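Towels, mostly

19 March 2023

We moved into the flat in Stolow with 17 towels between two people. I only know the number because the moving company wanted an inventory and charged by the box. Most of them were thin, gray at the edges and older than our marriage. I have spent part of the winter replacing them, and these are my notes.

The old ones came from everywhere. Some were wedding presents, a few came from my parents' house, and one had a hotel name woven into it that I would prefer not to discuss. They were all different sizes, so no pile ever stood up straight in the closet.

I started with the store on the corner, which carries a line called Clesance. The towels are very soft on the shelf. After a month of washing ours had gone flat and pushed water around without taking much of it up. I think there is a finish on them that feels nice in the store and washes out slowly. I used a cup of white vinegar in the rinse, twice, and it helped a little.

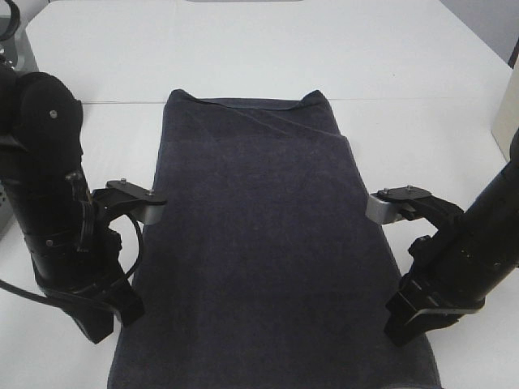 Next I tried Plarska, which is sold mostly by mail. The bath sheets cost more than I wanted to pay, so I ordered two hand towels first and used them for several weeks before deciding. They were stiff at the start and got better with each wash. They shed a lot of lint the first three times, enough that I cleaned the dryer filter in the middle of a load.

Color matters more than I expected. White shows everything, but you can wash it hot and stop thinking about it. Dark towels hide makeup and hair dye and show every bit of lint from anything pale. I now wash the dark ones alone, on warm, with half the detergent I used to put in. Fabric softener is gone from the house. It made everything smell like a lobby.

Drying is the harder problem here. The bathroom has no window, and a thick towel on a hook is still damp the next morning. I put up a second bar behind the door, so each towel can hang open at full width. The musty smell went away within a week.

The old ones went to the animal shelter, except for four I kept for the dog and the car. I still need bath mats. Those can wait until May, when the store usually has its sale.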